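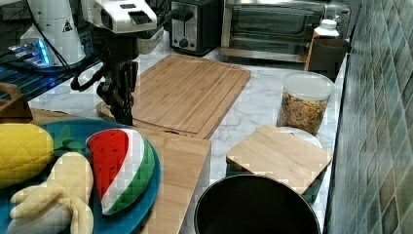
Counter by the toaster, large bamboo board out, Wednesday 10:00.

Wednesday, kitchen bench

Started with the worktop today as the boards have been bothering me for a while. The big bamboo one has taken over the middle of the counter and everyone works round it. It is set at an angle and I have left it that way for now, because squared up to the edge it leaves a strip behind it too narrow to put anything down on. At an angle you get a usable corner.

Worktop length from wall to end is 1840 mm, measured twice. Hubert Śliwiński had 1492 written on the old plan, and I think he measured only as far as the join. Plan corrected in pencil. He can ink it in when he is back.

Appliances. Toaster and toaster oven both stay along the back, toaster on the left, oven on the right. Talked about swapping them over and decided against it. The oven door needs clear space in front when it comes down and the board already comes close. If the oven moved left the board would have to go altogether. The toaster doesn't mind what is in front of it as long as you can reach the knob.

Crumb tray on the toaster emptied into the food bin. It was worse than I expected and had plainly been missed off the September list. Added to the weekly sheet under "counter". The black top marks easily, so damp cloth only, no spray.

Marble: wiped with the mild cleaner at the usual strength, 10 ml in 1000 ml of warm water. Please don't make it stronger. Vinegar and lemon are both off limits on this surface, and that includes the descaler under the sink. There is one dull patch near the sink end which I take to be an old acid mark. It won't clean off. Ultberg do a polishing powder for it but I would want to try it on the offcut first.

Bamboo board: the groove round the edge holds water if the board is put away flat, so after washing stand it on its long edge until dry. Oil it once a month. We have half a tin of the Kamolrat oil left – thin coat, leave overnight, wipe off in the morning. The smaller boards can be done at the same time. No bamboo in the dishwasher please, we lost one that way in the spring and the strips came apart at one end.

Plush food: goes back in its own crate at the end of the day. It picks up crumbs and oil from the boards very quickly, so check the board is dry and the last oiling has soaked in before anything soft goes on it. Washing bag is on the hook, cool wash, no tumble dryer. I tried the dryer once and the stuffing went lumpy.

White bottle at the back right corner: wants a label. Whoever filled it, please write the contents and the day on it. Tape and marker are in the top drawer.

Containers still to sort. Domis lids and Omarier lids are in one pile and they do not fit each other, though they look as if they should. I got as far as separating the round ones.

Left to do:
Match the remaining lids
Oil the boards
Label for the bottle
Try the powder on the offcut
Ask Hubert where the second crumb brush went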